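床头柜也要“睡眠认证”？Komville新标签引来不少疑问

买床垫看硬度，买枕头看高度，现在连床边那只小柜子也有人要给它打分了。家居零售商Komville日前在旗下门店推出“安睡卧室”标签，凡贴上这枚月牙形标志的床头柜、窗帘和台灯，按照公司的说法，都“有助于缩短入睡时间”。贴标商品的售价比同款未贴标的高出不少，其中一款双抽床头柜，贴标前后除了吊牌，记者没能找到任何区别。

标签由咨询公司Truvelent设计并授权使用。该公司在4月的一份宣传册里写道，参与试用的顾客中，有39%的人表示“睡得更踏实”。这个数字如今印在门店入口的立牌上，字号比商品价格还大。

立牌上没有写的是，试用一共持续了6个晚上，参加者事先都知道自己房里换了“助眠家具”，也没有另设一组不换家具的人作对照。记者向Truvelent索要完整报告，对方先是答应，几天后改口说报告“正在排版”。截至发稿，记者收到的仍然只有那本宣传册，外加一张优惠券。

“问一个刚换了新家具的人睡得好不好，他多半会说好。”从事睡眠研究多年的埃尔弗里德·阿克曼（Elfriede Ackermann）说，“换完家具，屋子总要打扫一遍吧，床单可能也换了，那几天他大概还会早一点上床。你怎么知道是柜子的功劳？”

阿克曼并不认为卧室布置与睡眠毫无关系。光线、噪声、室温，这几样都有人认真研究过，窗帘遮不遮光也确实有差别。可是标签把遮光窗帘和床头柜放在同一枚月牙底下，用的还是同一个百分比，她觉得说不过去。“窗帘挡的是光，柜子挡什么？”

Komville产品负责人塔伦·乔杜里（Tarun Chaudhary）对此的回应是，床头柜的作用在于“营造氛围”。他说，浅色木料配浅色窗帘能让人放松，柜面收拾干净，睡前的心情也会跟着平静下来。记者问“浅色”有没有标准，他说由设计团队把握。再问设计团队凭什么把握，他说凭经验。

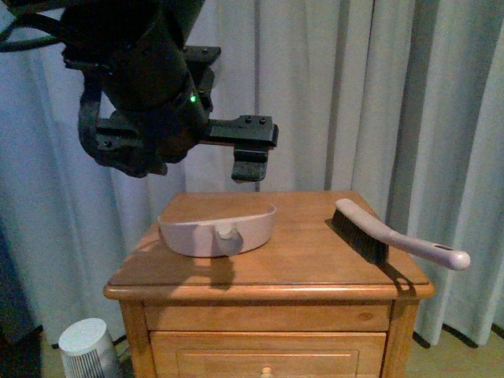
蜜色小床头柜与浅灰白色长窗帘，近来卧室里常见的一种搭配。

这种搭配好看不好看，是各人口味。问题出在“好看”什么时候变成了“有效”。翻一翻Truvelent的授权细则，评分表上列有4项：色调、边角、高度、“情绪亲和度”。前三项好歹可以拿尺子和色卡去比，最后一项由评审员打分，评审员由Truvelent指派，评审费由送审的厂家出。细则还规定，一次没有通过的产品可以“优化陈述”后再次送审。记者读了两遍，确认这里优化的是陈述，产品本身可以一点不动。

边角一项倒还有些道理。半夜起来喝水，小腿撞上柜角的滋味，很多人都尝过，圆角当然比尖角强。不过圆角床头柜早就有人在卖，价格也未必高，用不着等一枚月牙来批准。至于高度，细则建议柜面与床垫“大致齐平”。这条建议同样不新鲜，而且要看顾客家里用的是什么床垫，在店里贴标的时候，谁也不知道它将来会摆在哪张床旁边。

记者走访的那家门店里，顾客的态度不一。正在挑柜子的米凡维·塞斯（Myfanwy Sayce）说，她看中的是抽屉够深，能放下充电器、药盒和两本老也看不完的书，标签她没留意。听说贴标款要贵一截，她当场让店员去查有没有不贴标的库存。店员查了，有，放在二楼。

另一位顾客妮莎·阿瓦斯蒂（Nisha Awasthi）则愿意多付这笔钱。她前阵子睡得很差，“什么都想试试”。她说自己明白柜子治不了失眠，但是家里总要添一件，不如挑个有说法的。这番话很能说明标签是做给谁看的：睡得好的人不会为月牙掏钱，睡不好的人又往往顾不上细看立牌底下那行小字。小字写的是“个体感受存在差异，本标识不构成健康建议”。

消费权益律师乌尔米拉·考希克（Urmila Kaushik）认为，这行小字与上面的大字很难放在一起读。“大字说能缩短入睡时间，小字说不构成健康建议，那大字构成什么？”她说，商家如果宣称产品有具体效果，就应当拿得出与之相称的依据，“感觉更踏实”和“入睡更快”是两回事，前者问一句就有，后者是要测量的。据她了解，Truvelent在试用期间没有测量过任何人的入睡时间。记者就此向该公司求证，对方回复说，试用“以体验为中心”。

类似的标签也不是头一回出现。网上家居平台Clideck曾经推过“专注书桌”，页面上同样挂着一个百分比，不到一年就悄悄撤了下来，书桌照卖，价格降回原处。Clideck客服告诉记者，撤下标签是因为“活动结束”。一张书桌能不能让人专注，原来还有活动期限。

家具品牌Rana也收到过Truvelent的送审邀请，最后没有参加。公司方面说得很直白：算过账，评审费摊到每件商品上，要么涨价，要么减料，哪样都不想做。这话当然也有给自己做广告的意思，读者不妨打个折扣来听。但它至少说清了一件事，多出来的那部分价钱，有相当一块花在了标签上，没有花在木头上。

阿克曼给睡不好的人提的建议都很平淡，也都不收费：固定起床时间，傍晚以后少喝咖啡，手机别放在枕头边。如果失眠拖了好几个星期，白天做事也受影响，就该去看医生。床头柜她没有什么可推荐的。她自己用的那只是从父母家搬来的，有一个抽屉关不严。

乔杜里表示，标签计划不会因为外界的质疑而暂停，下一步还将扩展到衣柜和地毯。记者问，衣柜怎么帮助入睡。他说，研究还在进行，结果“预计会很积极”。结果还没有出来就先知道它积极，这样的研究倒是省心。

Komville客服部门说，已经购买贴标商品的顾客，凭小票可以在规定期限内退货，但“睡眠效果不符合预期”不属于质量问题，退货运费由顾客自付。贴标商品目前仍在各门店销售，立牌也还摆在入口处。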